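**Ponent sink station: what to budget for**

The Ponent is a single- or two-arm unit for dish and sink work in small kitchens, sold with multi-fingered hands. Most buyers order the arms first and plan the counter later. We suggest the other order. Measure the sink, the rack and the reach to the far basin before you ask for a quote. 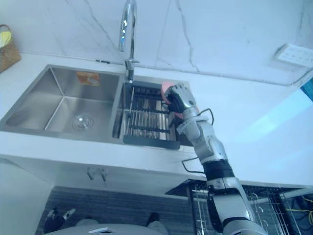
Hands are priced separately from arms. Set aside 1,000 dollars a year for sponges, gloves, fingertips and other wear parts. Fabric gloves are sold in packs of 3 and fit both hands. Spare fingertips are dark gray only. 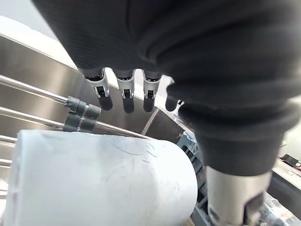

**Ismael Dantas**
Equipment Planning, Cinircombe

For a first order I ask customers for three things:

- a sketch of the counter with the basin sizes
- the heaviest item they expect to wash
- the position of the nearest outlet

A double-basin sink is fine. Keep the rack in one basin and leave the other clear. Racks with thin parallel rods are accepted as long as plates can stand upright in them.

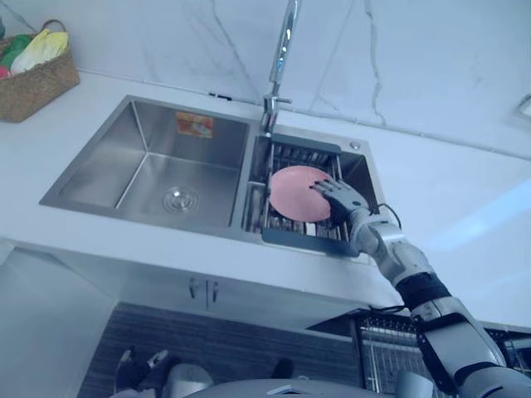 Round plates and sponges are covered by the standard grip set. Deep pots need the Gornitz wrist, quoted on request. Delivery and one day of setup are included in the list price. Floor work and wiring are not. Send quote requests to Valdir Lopes at the Cinircombe office. Prices hold until September.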